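Can a robot clear my kitchen table yet?

Posted 8 January 2025 by Carys Powell

I spent most of my winter break reading about robot arms, which is what happens when you give me a comfortable chair and no deadlines. My sister asked me over dinner whether she'd be able to buy something that does the dishes before her kids leave for college. Her youngest is eight. I started to say "oh, easily" and then I stopped, and I've been chewing on it ever since.

So this is my attempt at an answer. I should say up front that I love this stuff. I fix sewing machines and small appliances for a living, I've got a hobby arm clamped to the end of my workbench (a Wekmont, the cheap one, bought used), and I'll happily watch a gripper miss the same sock for an hour. I want the laundry robot as badly as anyone. But I also pick up small fiddly parts all day with my own hands, and that gives you a certain respect for what hands are doing.

Let's start with the shop floor, where things are going pretty well. My friend's packing shop put in a Trosetti cell last April. It takes filled jars off a belt and sets them in cartons, and it does that all shift long. The jars are all the same. They arrive standing up, with the same gap between them, under the same lights. When the shop switched to a squat jar with a wide lid, it took 10 days to get the thing running well again, and she says that was considered quick! Everybody there likes it, by the way. It took over the job that hurt people's wrists.

Now think about your kitchen table at seven in the evening. Mine had mail on it, a phone charger, half a board game, two mugs, a library book and a sticky spot I hadn't gotten to. If you asked me to clear it I'd do it while talking to you. I'd sweep the game pieces into the box with the side of my hand, stack the mail, hook both mugs with one finger and never once think about any of it.

The board game is the part I keep coming back to. Small flat things are miserable for a two-finger gripper. A mug has sides you can squeeze and a handle if you want one. A domino lying on a table has almost no height, so the fingertips have to come down nearly to the wood, close on the thin edges and not push the piece away while they do it. You and I cheat. We slide it to the edge of the table and let it tip into our palm, or we press one end with a fingernail so the other end pops up. I've tried to get my Wekmont to do the fingernail trick and what I mostly have is a collection of tiny dents in the bench.

That's why tidying up dominoes has become one of my favorite things to look at in simulation. It's a real chore (ask any grandparent), the pieces are simple, and there's still plenty to go wrong.

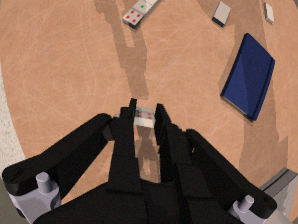
Simulated table, one domino in the fingers and more still to pick up.

I could look at setups like this all day. The pieces lie at all different angles, so the wrist has to turn to suit each one. The book is a nice touch too, because a home robot has to know which things belong to the job and which things to leave alone. And look at the shadows! A big arm over a small task throws shade right across the stuff it's trying to see. I've had the same trouble with my own bench lamp, and I solved it by buying a second lamp, so I sympathize.

The great thing about practicing in a simulator is that you can drop things for free. On my bench I ran 200 tries at picking up a flat washer, spread over a couple of weekends, and I had to reset the washer by hand every single time. My back knew all about it. In a simulator you hit a key and the table is fresh. You can change the light, change the wood, swap the book for a plate, and keep going overnight while you sleep.

The catch is friction, and squish, and all the other things that are hard to fake. A simulated domino and a simulated table meet the way the math says they should. My actual table has that sticky spot. I downloaded a little practice policy called Ivon, got it working beautifully on screen, and moved it over to the real arm feeling extremely pleased with myself. Out of 10 tries on the washer it managed 5. I did a lap of the garage anyway. Five! From something that had never touched a real washer!

I know half isn't good enough for a chore. If I cleared the table and half the mugs hit the floor, you'd ask me to sit down. There's also the question of speed. I timed myself putting away a box of dominoes and was done before the kettle boiled. My arm would need the evening, and I'd have to stay close by in case it decided to wrestle the lamp.

The home machine people keep emailing me about is the Ramalho, the one on wheels with the single arm. I haven't had my hands on one, so I can't tell you if it's any good. I'd want to see it in a messy house with a dog in it. A spotless demo kitchen with one cup on the counter doesn't tell me much, even when the cup gets picked up very gracefully.

What I told my sister in the end was this: something that carries the laundry basket and picks big toys up off the rug, probably yes, while the kids are still home. Something that loads the dishwasher with whatever's in the sink, including the cheese grater, I'd bet on a bit later. Putting the board game away with every piece in the box, later still. She said she'd settle for the cheese grater.

Next up for me is a pair of softer fingertips. I've got a sheet of silicone and some very bad templates cut from a cereal box, and I want to see whether a thin lip at the front will get under the edge of that washer. If any of you have tried this, write and tell me what thickness you used. Mine keeps folding over.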